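Home | News | Shop Notes | People | Archive | Contact

Shop Notes: Looking after the two-arm cell at Stonda
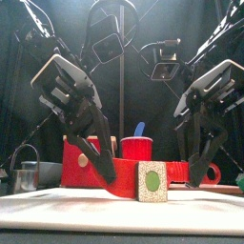 Issue 232, page 11

Gunnlaugur Bjarnason asked me to write up how we keep the two-arm cell going, mostly (I suspect) so people stop calling me at dinner. Fine by me! I like this cell. I've been its main caretaker for most of the year and I still find things out about it.

Start with the fingers. Both grippers have the same dark parallel fingers, and they're long, so a small error up at the housing turns into a big one down at the tips. When somebody tells me "the left one is grabbing crooked," I open both grippers, bring them down over the middle of the table and just look at them side by side for a minute. If one pair sits differently from the other, I go for the finger screws first. Please don't start by redoing the whole calibration. I did that in January and lost an afternoon to one screw.

Next, cables. The black ones on the left arm loop near the upper joints and I want them to keep that loop. Pull it tight and the arm will be fine right up until it reaches for the far corner, and then you'll be hunting a fault that comes and goes (my least favorite kind). Run each joint slowly through its travel after you touch a cable tie. We swap the ties every 200 hours of running, and the log sheet is in the Brerano binder, NOT the blue one.

The two cameras at the back get their own paragraph since everyone leans on them. Don't! If you do bump one, write it down and tell me, I won't be mad. Kolbrún Zoëga worked out a quick check on the Prieto job that I've used ever since: save a view when everything is good, then compare it against a fresh one before the first run of the day. Takes less time than the coffee machine.

About the stuff on the table. We test with a mixed bunch on purpose. The red cup with the blue handle sticking out of it is a good one for depth, the long red piece with the loop on the end is good for finding out whether your fingertips are really at the height you think they are, and the little metal pail is there because shiny things are a pain. The speckled block with the green oval is my favorite, so if it goes missing I will come looking. Wipe the white top when you're done, it smudges if you so much as breathe on it.

Spare finger pads are in the Vavex drawer, part 903. Take the last pair and you're the one ordering more. Next time I'll do the joint covers, if I can get the right-hand one off without swearing.

Recent items
Moving the compressor, part two
Kolbrún Zoëga on labeling your connectors
New hours for the tool crib
What we learned from the Prieto job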